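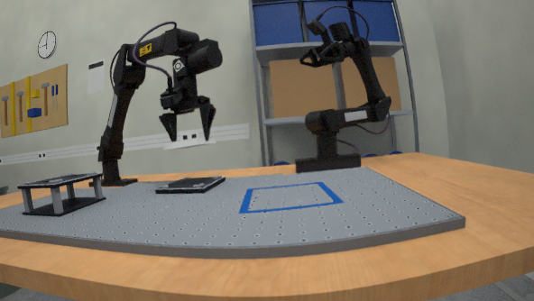 Keeping a workbench top flat

Wood tops move across the grain with the seasons. Fix the center of the top with a plain screw and use slotted holes toward the edges.

Check for high spots with a straightedge in September and again in spring. Sand with 60 grit first, then 153 strokes or so is wasted effort – change the paper when it stops cutting.

Oil both faces equally. A top sealed on one side only will cup. Let each coat dry overnight and wipe off any excess.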